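Nalell Shared Kitchen — Progress report to the Hendholm Fund
Period ending 25/08/2024

Dear friends at Hendholm,

Thank you, first of all, for your patience with us over the summer. You asked for a short report at the halfway point and we are sending you a slightly longer one, because a good deal has been going on with the cups and we would like you to hear about it properly.

As you will remember, your grant to Nalell was for the everyday end of kitchen life: the washing up, the drying and the putting away. We had asked for help with 3 items, namely the drying area, the cups themselves, and a written routine that a person could follow on their first morning without having to ask. The drying area is finished. The cups are bought and in use. The routine is in its second draft and I will come to it further down.

The old arrangement was a folded dish towel next to the sink, and it served us kindly for years, but it was never big enough and it was always damp by lunchtime. Cups ended up stacked inside one another while they still had water in them, and then somebody would pull the stack apart at the afternoon break and get a wet sleeve. We tried a plastic tray for a while in the spring, which only moved the puddle. When the Varghese kitchen store had its clearance we looked at several racks and settled on a plain black wire one with upright dividers. It is a modest thing. It lets the air through underneath, it can be lifted with one hand for wiping, and cups can be placed between the wires without much fuss.

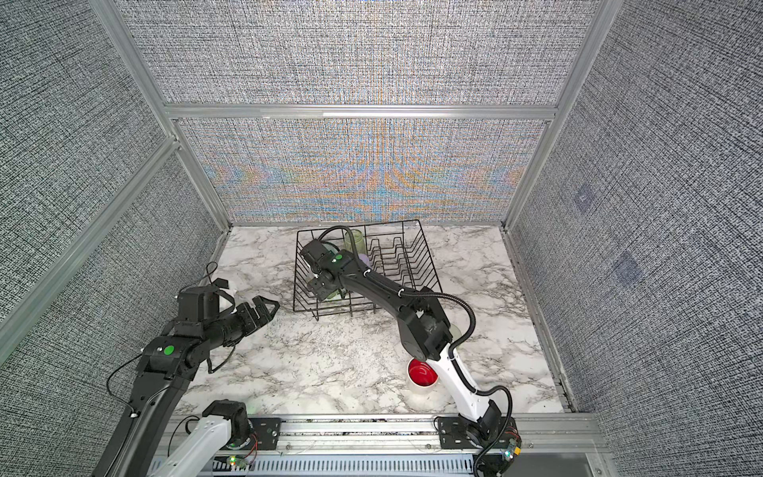
Why did we spend grant money on a rack when a towel costs next to nothing?
The towel was costing us in laundry and in rewashing. Every cup that dried badly went back into the sink, and the towels themselves had to be washed and replaced. A rack needs a quick wipe and very little else, and we expect the one we have to see us through the grant and a long way past it.

The choice of cups took us longer than the choice of rack, if you can believe it. We wanted colors that people could tell apart at a glance, so that a person who put down their drink to answer the door could come back and find it again. Our first order, from Fosus, was all one shade of blue and had to go back (they were very nice about it, I should say, and refunded us in full). The second order was mixed and has been a great success. The greens have turned out to be the favorites, though there is a loyal following for the lavender, and I have heard more than one polite disagreement over who got to it first.

We bought 12 in the end. The original budget allowed for 20, but the rack and the shelf behind the door are both comfortable with the smaller number, and we would like to keep the difference in hand for replacements. We hope that is agreeable to you. If you would prefer it returned or moved to another line, please tell us and we will see to it.

Now, the routine. The first draft ran to 2 full pages, and when we asked people to try it we found that hardly anyone got past the top half of the first one. That was a fair verdict. The new draft is much shorter. It says to rinse the cup, to put it in the rack upside down, to leave a little space beside it, and to wipe the counter before walking away. There is a line about checking the counter for stray cups, which are by far our most common problem. People set one down meaning to come back to it, the kettle boils, a conversation starts, and there it stays until evening.

We have gone back and forth on whether to give each color its own place in the rack. Some of us like the tidiness of it. Others feel it is one more thing to remember at the end of a long session, and for the time being the second group has carried the day — cups go wherever there is room, so long as they are bottom up.
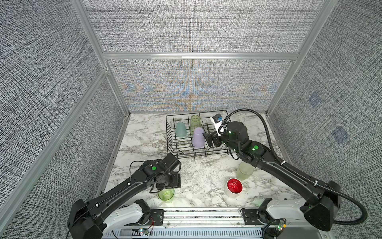

COUNTER AND SURROUNDINGS

The marble-patterned counter has been a pleasure to work on, and the gray and black veining is forgiving of the odd drip. We have kept the rack toward the back so that the front stays open for setting things down. This was a suggestion from the trial sessions and it has made more difference than anything we planned ourselves. Before that the rack lived near the front edge, where elbows found it.

SPENDING

The rack and the cups are paid for and the receipts are with our bookkeeper. The only cost still to come is printing the routine on something that will stand up to splashes. We have one quote and are waiting on another.

STILL TO DO

We would like to finish the routine, print it and hang it at eye level. We also want to try the rack with bowls, which several people have asked for. The dividers may be too close together for the deeper ones, and if so we will come back to you before buying anything else.

You would be very welcome to come and see it all for yourselves, and we will gladly put the kettle on. Please let us know a little ahead so that we can have a clean cup ready for everybody.

With warm thanks,
The kitchen team at Nalell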